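Home | News | Clubs | Events | Contact

Robotics club notes: the tidy-up task takes shape

Last updated: April

What a month it's been for the robotics club! We've gone from a pile of half-charged batteries and a whiteboard full of arrows to a proper working routine, and anyone who has stuck their head around the door lately will have noticed the change. It's louder, for a start. It also smells strongly of toast, as the canteen has started letting us have the leftover bread at the end of the day.

For those who missed the last newsletter, a quick catch-up. The club has entered the Plelema Challenge this year, which is a new one for us. We've always done the driving sort of competition before (mazes, line following, pushing foam blocks off a mat) and we've got quite good at it, but the older students were keen to try something with arms. Plelema has a household section, where a robot has to do ordinary jobs around a table: put things away, stack things, clear up after a pretend breakfast. It sounds easy until you try writing down what your own hand does when it picks up a mug. We spent a whole session on that and filled two sheets of butcher's paper, and we still had an argument going about whether the thumb moves first.

Our entry is called Zulley. The name came out of a hat, and yes, there was a recount. Zulley has two arms, and the plan is for it to learn its jobs from people doing them first. So a good part of our time goes into demonstrations: one student holds a pair of grippers, one in each hand, and does the job the way we'd like Zulley to do it, while the rest of the group keeps the notes, resets the table and watches for mistakes. Then you swap over and do it again. And again!

I'll admit I thought the students would be bored silly by the second session. I could not have been more wrong. They've turned it into something close to a sport. There's a style to it, and they can pick each other's styles just from the way the gripper comes in - some swoop, some creep up sideways, and one of our Year 9s has a very gentle little pause before closing that everybody has since copied. They clap for a good one. They groan for a bad one, and the bad ones get written down too, with a note about what went wrong.

The mug and basket job has become the club favourite. Mugs are awkward things to hold when all you've got is a pair of jaws. Go for the rim and the whole thing wants to swing. Go for the body and you need to open nice and wide. Go for the handle and you'd better hope it's facing the right way. Then you have to get it over the side of the basket without clipping the edge, and let go low enough that it doesn't land with a clang. The students worked most of this out for themselves in one afternoon, with a lot of laughing, and wrote it up as a page of tips for the newer members.
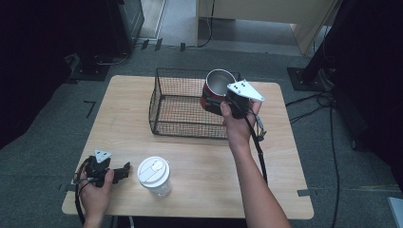 Red mug, wire basket and a gripper in each hand: practice on the tidy-up task.

The thing the newer members find hardest is slowing down. Your hands want to do the job at their normal speed, and when you've got grippers on the ends of them that's far too quick. We've borrowed a trick from the school band and started counting in. Four beats to reach, four beats to close, then lift. It felt very silly the first time and now they all do it, some of them out loud. You can hear it from the corridor.

The other big lesson has been to plan the table before anybody picks up a gripper. Each run has a card that says what goes where, and the objects have to start in a different place from last time. A robot that only ever sees a mug in one spot will be a bit lost when the judges put it in another, and the judges at Plelema are certainly going to put it in another. Our card writers have become quite devious. They like to have the objects nearly touching, or the mug up close to the basket, and they always want something extra on the table that has to be left alone. There's a fair bit of muttering when a hard card comes up, and a fair bit of pride when it's done well.

Now for the numbers, as I know some of our parents like them. At the end of last term the club had 2072 demonstrations saved and checked. We're now at 3270! That's every one of them watched back by a student and marked as either good, usable or "no thanks". The checking is the less glamorous half of the work and I want to give the checkers a proper cheer here. They sit at the back bench with headphones on and catch things the rest of us miss entirely, like a gripper that closed a moment too soon, or a sleeve getting in the way. We have since made a rule about sleeves. Roll them up, please.

We've split the group into 4 crews for the rest of the year. The demo crew does the hands-on runs, the card crew sets the tasks, the checking crew reviews, and the code crew looks after the training and the software side with Kimero, the program we use for sorting and labelling our recordings. Students move between crews every few weeks. We did have some grumbling about this from people who had found their favourite spot, but the code crew came back from a stint on demos with a whole new opinion about how long the recordings should be, and the demo crew now understand why the file names matter so much. It's been well worth the bother.

How is Zulley going, you'll be wondering? Slowly, with moments of real excitement. So far we've only trained it on the simpler jobs, and it can move toward the right object most of the time, though it has a habit of stopping short and hovering, as if it's thinking about the weekend. Closing on the object is hit and miss. The first time it managed a full pick and place there was so much yelling that the teacher next door came in to see if we were all right. That was with a sponge, mind you, and a sponge is a very forgiving object. A mug is the next step up and we're a while off that yet.

We were also lucky to have a visit to the Aquino workshop in the mid-term break. The team there showed us how they lay out their own test benches and let the students ask anything they liked, which they certainly did. The question time was meant to be twenty minutes and went well past an hour. Our lot came home with pages of notes and strong opinions about cable management. A few of them have started a cable roster, and I'm not going to stand in the way of that.

Some housekeeping before I go. The club meets after school in the usual room, finishing at 5, and students need to be picked up from the side gate, as the front one is locked by then. Please send a snack. The toast only goes so far, and the checking crew gets to it first. Closed shoes are a must for everyone, including younger brothers and sisters who come to have a look. They're very welcome to have a look, by the way - we had a couple of Grade 3s in recently who asked better questions than I did.

We're also after a few household bits for the card crew, who want more variety on the table. Mugs in any colour are good, as are plastic bowls, wooden spoons, small baskets, takeaway cups with lids, and those soft lunch containers with the clip-on tops. Nothing made of glass, please, and nothing you'd be sad to see dented. There's a box for donations outside the library. If you've got a mug with an odd-shaped handle, we'd be especially pleased to have it. The card crew are already rubbing their hands together.

New members can still join, and no experience is needed. Plenty of our best demonstrators had never touched a robot before this year. If your child likes pulling things apart, or is patient, or is extremely fussy about where things go, send them along and we'll find a crew for them. Permission forms are at the front office and should come back to the club folder there.

Next time I'm hoping to report on the first practice round, when we'll set the table up to the Plelema rules and run it against the clock. The card crew has the tasks sealed in an envelope and won't tell me a thing.

Shares: 14 | Comments: 3

Previous item | Next item | Back to newsletter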